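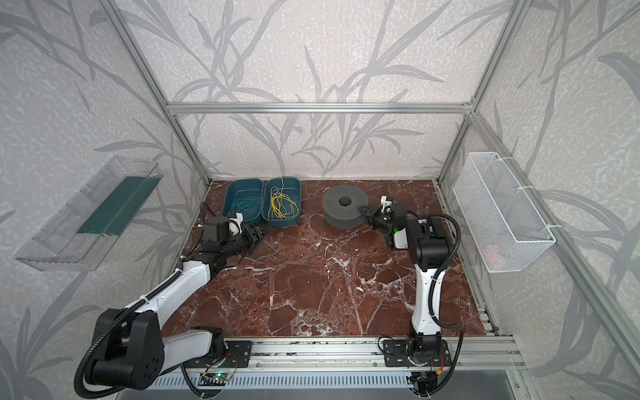 Two teal storage boxes with green and yellow wire, and a round foam block, on a brown marble top.

Wire and Small Parts Storage: Frequently Asked Questions

Stedow bench organizers, page maintained by Kaede Kinoshita. Last revised in April.

Why one box per color?
Thin wire is hard to tell apart by gauge at a glance. Assign one color to one box and keep the assignment fixed. If a color is used in two gauges, use two boxes and mark the gauge on the front face.

Does the wire have to be coiled before it goes in?
No, but coiled wire takes less room and comes out without dragging the rest along. In the photo the green wire is coiled and the yellow is a tangle. Both fit in a box. A strand standing above the rim will catch on sleeves and on the lid of anything stacked on top, so press it down or trim it.

How do I coil a tangle?
Find one free end and clip it to the rim. Work loops out from the outside of the tangle toward the free end. Do not pull the center. Wind the freed length around three fingers, then tie it with a short offcut of the same wire. Solid-core wire that has been kinked sharply should be cut at the kink, and the two lengths stored separately.

Can I store stranded and solid wire together?
Keep them apart. Stranded ends fray against solid ends and the loose hairs collect at the bottom of the box. If space does not allow a separate box, tape every stranded end.

Where should the boxes stand?
At the back edge of the work surface, side by side, with the open tops clear. The front half stays free for work. On polished stone, a box with a smooth base will slide when wire is pulled from it. Fit the adhesive feet from the accessory bag (part 688).

What is the round foam block for?
Foam with a center hole can hold a spool core or a roll of tape upright. It can also be used as a rest under a part that should not touch a hard surface. Foam does not replace a cutting mat. Blades go through it.

How do I clean stone under the boxes?
Lift the boxes and blocks off first. Pick up specks and clippings with a soft brush or a strip of tape, then wipe with a damp cloth. Do not sweep wire ends across the surface with your hand. Avoid vinegar and other acids on marble, which they etch.

Which part numbers do I order?
Storage box, single: 1,299. Storage box, pair: 2,241. Feet, bag: 688. Foam blocks are sold by Jukex and are not part of the Stedow range.

Are lids available?
Not for the single box. The pair ships with one flat lid that covers both boxes when they are pushed together.

Can the boxes be washed?
Yes, by hand in lukewarm water. Dry them fully before returning any bare copper wire.

Where do I return a damaged box?
To the Enddale counter, with the packing slip. Boxes that have been drilled or cut are not exchanged.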